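格里提茨办桌面清理活动,54人报名,最难割舍的是盖子

八月的克林纳姆,多数人忙着避暑,另有一批人忙着跟自己的桌子过不去。

由本地收纳用品店格里提茨(Grititz)发起的“清桌周”本月开张,规则短得可以印在收据背面:参加者每人只清一张桌子,桌上的东西一件一件拿起来,要么归位,要么进袋子。袋子装满后送到店里,由店方转给旧物交换点“阿文”(Aven)。不许把东西从桌子挪到椅子上,主办方说这一条是专门为去年的参加者加的。

报名者共54人,比去年多出不少。店长把这归功于宣传,店员把这归功于报名送的那卷标签纸。
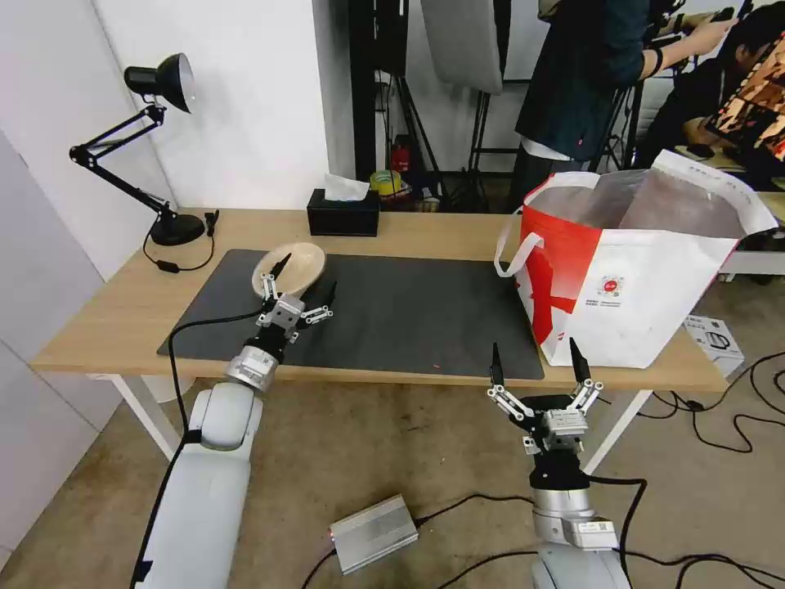
台灯和纸巾盒通常最让人省心。主办方发的那张单页把它们归为“常驻物品”,意思是明天还要用,不必假装能过没有它们的日子。单页建议台灯靠后,纸巾放在伸手够得到的地方,中间留给干活。这套道理不算高深,但据店方说,上门看过的桌子里,真正在中间留出地方的并不多,那里一般摆着去年的日历。

木碗就复杂一些。浅口木碗在克林纳姆几乎家家都有,买的时候说是装水果,后来装钥匙,再后来装别的碗里装不下的东西:电池、纽扣、一把不知开什么的小钥匙。单页对木碗的处理意见只有一句:先倒空,再决定。许多人倒空之后便决定不了了,因为空碗看上去确实挺好看。

说到袋子,规定也不严格。纸箱可以,大号购物袋也可以,只要口够大、提手够结实。红白两色的购物袋立在桌边,比专门的收纳箱醒目,价钱也便宜得多。格里提茨自己就卖收纳箱,对此态度相当大度,只在单页末尾用小字提了一下箱子的价格。

店里还劝人先在桌面铺一块垫子再动手。黑色的最好,浅色的小东西掉在上面一眼就能看见,清完也容易擦。至于垫子本身算不算桌上的杂物,去年有过一场争论,店方今年裁定不算。

今年真正引起争执的是盖子。按活动的统计,头一批送到阿文的物品共400件,其中盖子多得出奇,而能跟盖子配上的盒子只有2个。交换点的工作人员在长桌上把盖子按大小排开,请路过的人认领。认领的人寥寥,倒是有人又放下了几个。

单页在这件事上难得强硬:找不到下半身的盖子,一律不留。支持者认为早该如此。反对者提出,盒子总有一天会出现,到那时没有盖子怎么办。这种说法在家庭厨房里流传已久,至今没有人能拿出那只盒子。

参加者潘品妤(Pin-yu Pan)属于中间派。她给自己的盖子定了期限,装进一只鞋盒,写上八月,月底还没等到另一半就送走。问她鞋盒放在哪里,她说暂时放在桌上。

圆形的透明盖子尤其难办。方盖子好歹能看出是饭盒上的,圆盖子则可能属于任何东西,沙拉碗、点心盒,甚至某次外卖。它们又大又轻,叠起来打滑,竖着放会倒,扔掉又觉得材料还很完整。
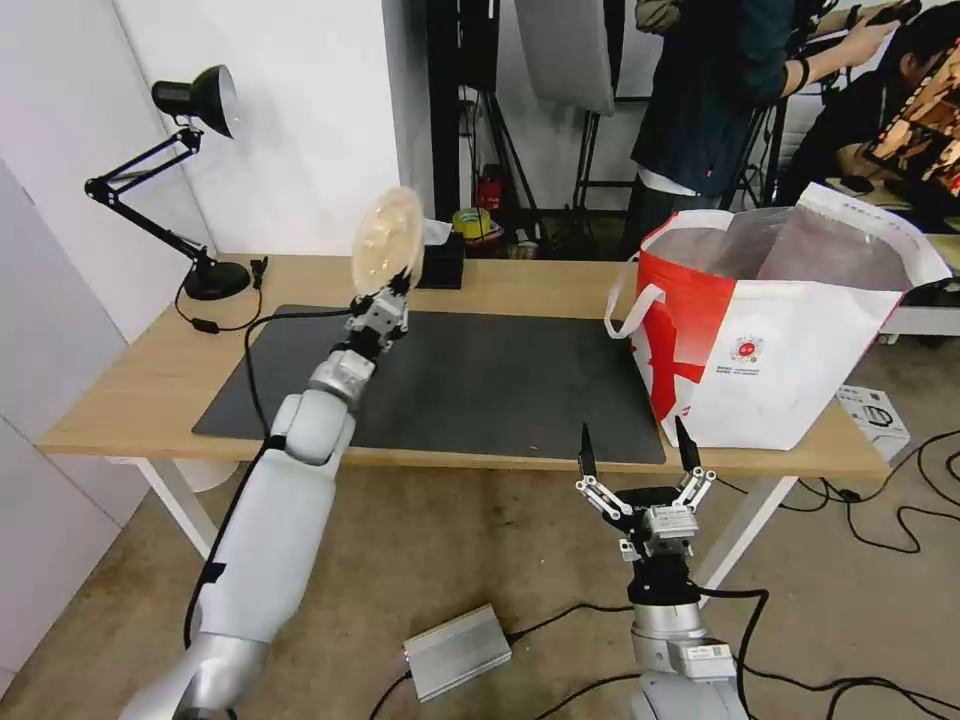
阿拉尔孔(Alarcón)不赞成一律送走,认为圆盖子翻过来就是现成的浅碟,放花盆底下接水、放桌角装回形针都行,他家已经这样用了好些年,只是客人来了要先收起来。他还主张在单页上给盖子另开一栏,叫“改行”。

店方表示会考虑,但提醒说,回形针托盘也是桌上的东西,也得有人一件一件拿起来问过。目前单页上的栏目仍是归位和进袋两种,背面空着,可以自己写。

活动的另一项争议较小,关于时间。主办方建议每次只清一小会儿,喝杯茶就停,免得有人清到半夜,把抽屉也倒出来。抽屉不在今年的范围之内。有参加者来信询问能否把书架算作一张很高的桌子,得到的答复是不能。

清完的桌子不评奖,也不打分。去年评过一次,得第一名的桌子干净得叫人佩服,后来店员送奖品上门,发现那家人在厨房地上吃饭,因为舍不得弄乱。今年改为每位完成者领一块抹布,颜色任选,灰色的已经领完。

还想参加的居民可在八月底前到格里提茨柜台登记,也可以直接把装好的袋子送到阿文,下午三点以后有人收。易碎的东西请用旧报纸包好。盖子照收,但请先在家里再找一遍盒子,包括冰箱最里面那一层。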